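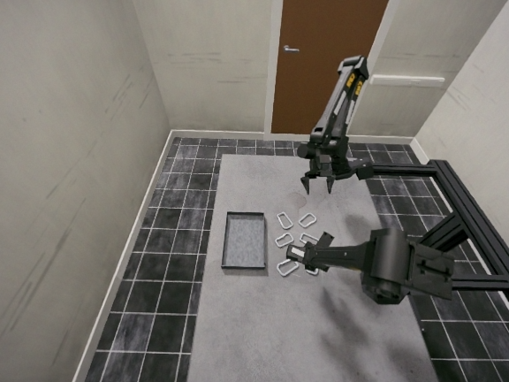

Two robot arms, six white loops and one tray, in a room made by a computer.

Can a Robot Clean Your Room Yet?

Short answer: no. Longer answer: no, but it is trying very hard, and you should be polite about it.

Look at the six white loops next to the tray. Suppose your job is to put them in. You would scoop up a handful, drop them in the tray and go find a snack. For a robot, that same job is packed with questions. Where does one loop stop and the next one start? Which one should it grab first? How hard should it squeeze? You answered all of those before you even noticed they were questions.

The room is a simulation, a kind of pretend world inside a computer, a bit like a video game with a very boring plot. It has a door, a tiled floor and even scuff marks on the wall. Engineers like practicing in places like this. If a pretend arm whacks a pretend wall, they press a button and start over. If a real arm whacks a real wall, somebody has to call somebody.

A practice robot can also try things again and again without whining. Ott Jankauskaitė teaches robots to tidy up at a small workshop in Trilwood, and one of hers tried to pick up a single plastic ring 4,000 times. It got good at it on try 758. Then she swapped in a slightly bigger ring, and the robot acted as if it had never seen a ring in its life.

That is the big problem with chores. Factory robots are terrific when everything stays in the same spot all day long. Your bedroom does not do that. Your socks are in new places every morning, and one of them is probably inside a pillowcase.

So what can machines do at home right now? Some can vacuum a floor, as long as you pick up the string first. Dishwashers wash dishes, but they still need you to carry the dishes over (they have been waiting for this to change for a long time). Folding a shirt, packing a lunch box and finding the other shoe are much harder. Robots have folded shirts in labs, often slowly enough for you to grow out of the shirt.

Shops have the same trouble. Siiri Bite runs a hardware store in Irdale, where the small parts get sorted into bins every night. She would love a robot for it. For now she has her nephew, who works for pretzels.

Try it yourself: put on thick oven mitts, close one eye and sort 2 kinds of buttons into cups. Use only your thumb and one finger — robot grippers often have just two fingers as well. Then go clean your room.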